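Sorting Week Comes to the Trarnby Swap Room

Wednesday, December 21, 2022

Another year, another 200 jigsaw puzzles with a piece missing. The Trarnby Swap Room closes for sorting after today and reopens when the shelves can be seen again, which last winter took until well after the decorations had come down.

For those new to the neighborhood, the swap room is the long room behind the Grirkby Street laundromat where you leave what you don't want and go home with what somebody else didn't want. It has run on this principle for 6 years. In that time it has become clear that the town owns one fondue set, and that we are all taking turns with it.

A few words on what we can take. Children's coats are always welcome, and so are boots, provided both of them come. Board games should have their dice. Paperbacks are fine up to a point, and the point was reached in April, when one household on the Teltden side left 100 thrillers on the step overnight - in the rain, naturally. They are now one very large thriller.

Please do not bring mattresses, paint, or anything you describe as "just needing a fuse." We have believed you before.

The new rule this year concerns the small stuff: cables, batteries, keys, curtain hooks, the odd wheel off a toy. It used to go into a drawer, and then into a second drawer, and by fall there were more drawers than swap room. From now on small things get sorted into bins on the day they arrive, or they go home with the person who brought them. A bin that gets full gets emptied. This sounds simple, and so did the drawers.
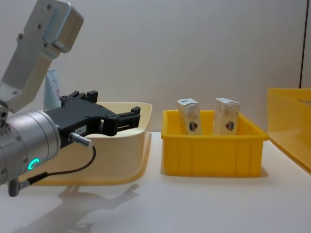
Bins in cream and yellow, lined up on a white tabletop.

The Sugawara bakery has again offered its day-old rolls to anyone who comes to sort, and two hours of untangling extension cords earns a bag of them. Bring gloves and a flashlight, as the back corner is still waiting on a bulb. Somebody did donate one, but it needed a fuse.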